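Turnidden
Grasp planning and simulation software for parallel-jaw grippers

Overview | What's included | Requirements | Licensing | Support

Turnidden is a desktop and command-line package for planning, simulating and checking grasps made with two-finger parallel grippers. It is made by Ralano and has been sold on its own since version 2. Before that it was only available as part of the Agbayani cell controller, and customers who have the controller can still run Turnidden on it.

The software takes a gripper model, an arm model and a set of part geometries. It gives back ranked grasps, the approach and retreat paths for each one, and a log of what the simulated cameras and contact sensors would report along the way. The output can go straight to a controller or be saved for review.

Current release: 2.26
Released: October 4, 2024
Delivery: download
Trial: 30 days, all modules enabled

Who uses it

Most licenses go to integrators who set up picking and machine-tending cells and want to test a gripper choice before they cut any metal. The second group is perception teams, who use the renderer to produce camera views for training and regression tests. You don't need the planner to use the renderer, and the two can be bought separately.

Grasp planner

The planner samples candidate grasps on the surface of a part, throws out the ones the fingers can't reach, and scores the rest. Scoring uses contact area, distance from the center of mass, and clearance to nearby surfaces. You can change the weight of each term or replace the whole score with a Python function of your own.

Finger geometry is taken from the model you load, so a tapered or notched tip is handled as drawn. Candidates are tested with the fingers fully open on approach, then at the closing width, then again on retreat with the part attached. A candidate that fails at any stage is kept in the results with the reason for the failure. You can filter on that field. If most failures say "palm contact," the fingers are too short for the part. If they say "finger sweep," the part is probably too close to a wall or a neighbor.

Planning can be limited by time or by number of results. The default stops after 90 valid grasps.

Approach and retreat paths

Each grasp comes with a straight-line approach along the gripper axis. If the straight line is blocked, Turnidden tries a set of tilted approaches, and after that a full path search. The search can be turned off for cells where only vertical moves are allowed.

Paths are checked against the whole cell model, including the arm links, cables if you have modeled them, and any keep-out volumes. Clearance is set per object. A fixture you trust to stay put can have a small clearance, and a bin that gets bumped by a forklift can have a larger one.

Retreat paths are planned with the part in the fingers, at the tolerance you set for slip. Long parts that hang below the tips are treated as rigid unless you mark them otherwise.

Wrist camera rendering 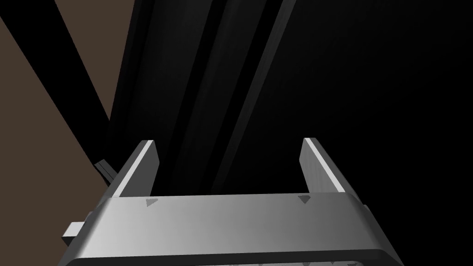 Camera views are rendered from any point fixed to the gripper or the arm, and the most used one is a mount behind the palm looking out along the fingers. At this mount both fingers stay in view, and the space between them is where the part will be. The fingers are spread wide with nothing between them, and the right one reaches a little higher in the view than the left, as happens when a mount isn't perfectly centered. Turnidden keeps whatever offset you enter and doesn't straighten the view, so a crooked mount on the real tool can be matched in the model. The two small dark triangles on the palm, one near the base of each finger, make handy reference points when you adjust the offset by hand. Surfaces farther out are shaded only by the lights in the cell file. With few lights defined, large parts of the background go black, and a detector should be tested on views like that as well as on bright ones.

Each rendered view can be saved with any of the following:

Color
Depth, in meters
Surface normals
Segmentation, with one label per object in the cell file
Gripper mask, covering the fingers and palm only

The gripper mask is the one perception teams ask for most. It lets you remove the tool from the view before the detector runs, or check that a detector hasn't learned to find the fingers instead of the part. Masks follow the finger opening at every step of the motion.

Lens distortion, exposure and sensor noise are set in a camera profile. A plain pinhole profile is included. Profiles can be fitted from calibration files in the usual OpenCV format.

Contact and closing

The contact model is meant for checking grasps. It isn't a replacement for a full physics package. It computes where each finger meets the part, whether the two contacts oppose each other, and how far the part shifts as the fingers close. Friction is one number per pair of materials. Soft pads are modeled as a thin compressible layer on the finger face, with the thickness and stiffness entered by the user.

Soft parts such as bags and cloth are not supported in this release. Suction tools aren't supported either. A gripper with both suction and fingers can be loaded, but only the fingers will be planned for.

Scripting

Everything in the desktop program can be run from Python or from the command line. A typical job loads a cell file, sets the part pose, asks for grasps and renders the wrist camera at each step:

turnidden plan cell.tcell --part bracket --max 30
turnidden render cell.tcell --mount wrist --out views/

Random variation of part pose, lighting and camera offset is set in a separate file and can be repeated exactly with a seed. The seed is written to the log of every run. Two machines with the same release and the same seed will give the same grasps. Rendered color can differ slightly between graphics cards, and masks and depth will not.

Working with a controller

Turnidden sends grasps and paths to the Agbayani controller over the network with no extra module. For other controllers there is an export in plain JSON and a ROS 2 action server. Joint limits and speed limits are read from the arm model. Please check them against the real arm before the first run. Some arm models supplied by manufacturers give the mechanical limits, and the controller may be set to stop earlier.

Turnidden does not perform any safety function. Stops, fences and speed monitoring have to be handled by the cell's own safety system.

What's included

Planner module
Renderer module
Contact checker
Python package and command-line tools
Sample cells for bin picking, tray loading and machine tending
Generic parallel gripper models, with visual and collision meshes
Manual in English, as a web page and a PDF

Requirements

Operating system: Ubuntu 22.04 or Windows 11, 64-bit
Memory: 16 GB, more for cells with scanned point clouds
Graphics: any card with Vulkan 1.2 for the renderer. The planner runs without one.
Disk: 26 GB with all sample cells, much less without them
Python: 3.10 or later

Model formats: URDF and SDF for arms and grippers; STL, OBJ and glTF for parts. STEP files have to be converted first. A converter is included with the Windows version only.

Changes in 2.26

Wrist mounts can now be rotated on all axes in the desktop program. Before this they had to be edited in the cell file.
Gripper mask no longer drops thin edges at the fingertips when the fingers are fully open.
Failure reasons are included in JSON export.
The renderer gives a warning when a cell file has no lights.
Fixed a crash when a part mesh had zero-area faces.
Old .tc1 cell files are no longer opened directly. Use the "turnidden upgrade" command.

Licensing

Licenses are per seat or floating. A floating license needs a license server on the local network, and the server program is part of the download. Planner and renderer can be licensed separately or together. The contact checker comes with the planner.

A license covers all releases for one year. After that the software keeps working, and you can renew if you want newer releases. Schools and universities can ask for the teaching license, which has the same modules and no support contract.

Skastex resells Turnidden together with its workcell design service. Licenses bought from Skastex are the same product and are supported by Ralano directly.

Training and setup help

A remote setup session is available for new customers. You send a cell file or CAD models ahead of time, and the session covers loading the gripper, placing the camera mount and running the first plans. Sessions are run by Rodel Sison from the applications group. Bring the calibration file for your camera if you have one.

There is also a course for perception teams that covers camera profiles, masks and variation files. It was last updated in September and now uses the new mount controls.

Support

Support requests go through the customer portal. Please attach the run log and the cell file. If the part geometry can't be shared, replace it with a box of the same size and tell us whether the problem is still there.

For quotes, floating license counts and questions on model formats, contact Pao-chu Pan in product sales through the request form. Please include your operating system and whether you need the planner, the renderer or both.

Related products

Agbayani cell controller
Turnidden Viewer (free, opens saved plans and renders, no editing)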